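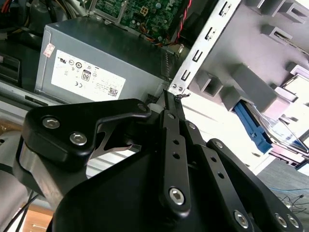 Roboter lernt, alte Desktop-Rechner Teil für Teil zu zerlegen

Plikstead, 28. April 2024. Ein Rechner, den noch niemand für den Roboter vermessen hat, und trotzdem findet der Greifer den Weg zum Laufwerk: Daran arbeitet die Forschungsgruppe Vunarer am Institut Cenisano seit dem vergangenen November, und jetzt liegen die ersten Ergebnisse vor. Das Verfahren lernt aus 350 vorgeführten Handgriffen und überträgt sie auf Gehäuse, die im Training nicht vorkamen.

Der Kern der Methode ist eine Kombination aus zwei Blickwinkeln. Eine Kamera überblickt den Arbeitsplatz, eine zweite sitzt direkt am Greifer und schaut mit ins Gehäuse hinein. Gerade dort wird es spannend! Kabelbündel verdecken Laschen, Bleche spiegeln, und zwischen Netzteil und Laufwerkskäfig bleibt wenig Platz. Das System schätzt deshalb laufend neu, wo es als Nächstes zugreifen kann, und korrigiert seine Bahn 30-mal pro Sekunde.
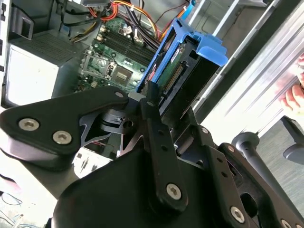 Greifer am blauen Laufwerksträger, eine Hand am Gehäuseblech.

Für die Auswertung zeichnete das Team 2812 Greifversuche auf. Besonders freut die Gruppe, dass für einen neuen Gehäusetyp nur noch 60 zusätzliche Vorführungen nötig waren. Festplatte, Prozessor und Speichermodul haben jeweils einen eigenen Platz in einer Ablage neben dem Rechner, damit sich die Teile später einzeln prüfen und weiterverwenden lassen.

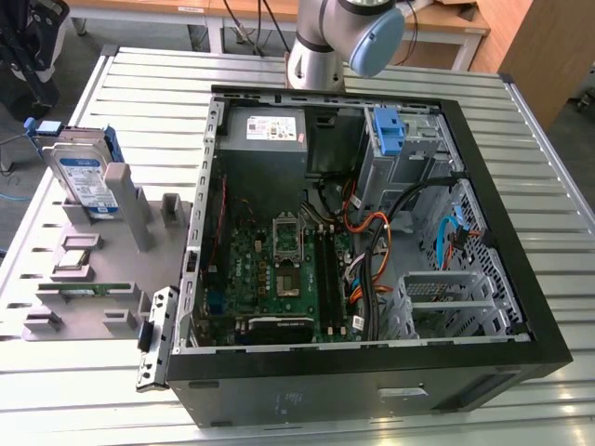 Noch nicht gelöst sind verklebte Bauteile und Stecker mit verdeckter Verriegelung. Daran geht es in der nächsten Projektphase weiter, gemeinsam mit dem Recyclingbetrieb Heywood, der ausgemusterte Bürorechner verschiedener Baujahre beisteuert. Die aufgezeichneten Versuche will die Gruppe im November zusammen mit dem Programmcode frei zugänglich machen.

Kontakt: Pressestelle Cenisano, Plikstead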